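Sunday, late, feet up

Home from the Anberg run and my back is letting me know all about it. I promised myself I'd write these things down the same day, because last time I left it a week and got half the charging stops in the wrong order.

So, the van. Pei-shan has been after me since spring to try the electric one for the long delivery instead of keeping it for town, and I kept finding excuses (too cold, too windy, too many boxes). This weekend I ran out. It was July, the wind was nothing, and the load was mostly lampshades, which weigh about as much as a sneeze.

Left the yard at 5:40 with 100 percent showing and 145 miles to go. The dash guessed I'd have plenty left over, and I believed it right up until the long climb after Yan, where the number started dropping like somebody had pulled a plug. I turned off the AC. I turned it back on four minutes later, I'm not a saint! Ended up stuck behind a gravel truck doing 45 anyway, and that probably did more for my range than anything I could have thought of.

Stopped at Aren to charge. Four chargers, two dead, one taken by a guy asleep in his pickup with his socks on the dash. Mine worked on the second try. I went in for coffee and an egg sandwich and came out to find it had crept up to 82 percent, so I called that good and got going. The last bit always takes forever and I'd rather be driving.

Anberg itself was easy. Loading dock on the left side now, not the back, they moved it. Must remember to tell Yichen, he has that run next week and he'll sit around the back honking. Also the ramp is steeper than the old one and the hand truck wants to get away from you.

Coming home I took the Skosus road, longer but flatter, and I liked it so much better. Quiet, hardly any traffic, windows down, and you really notice how little noise the van makes when there are cows around to listen to. Got back with 31 miles left on the dash. Odometer says 3288, so she's barely broken in.

Things I didn't like: the seat, the seat again, and the cable, which is stiff and filthy and leaves a stripe across whatever pants you have on. The mirrors are great though. I'd take the mirrors and put them on everything I own.

Texted Pei-shan that she was right. She sent back a thumbs up and then asked if I'd do it again Thursday. I said ask me when I can bend over.

Laundry tomorrow, and call about the left rear tire, it looked a little low at Aren.

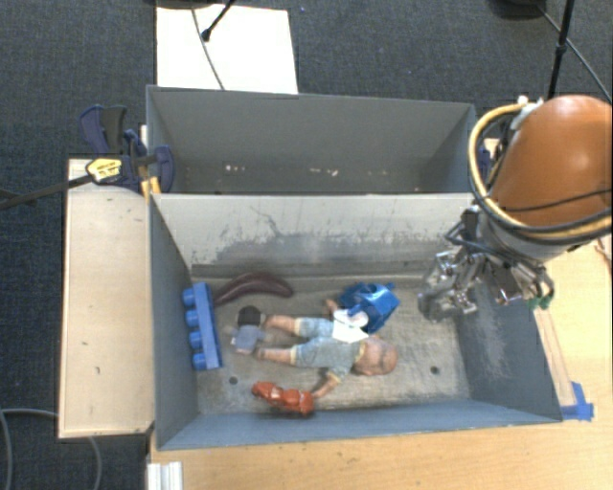
Baby doll and other toys in the front bin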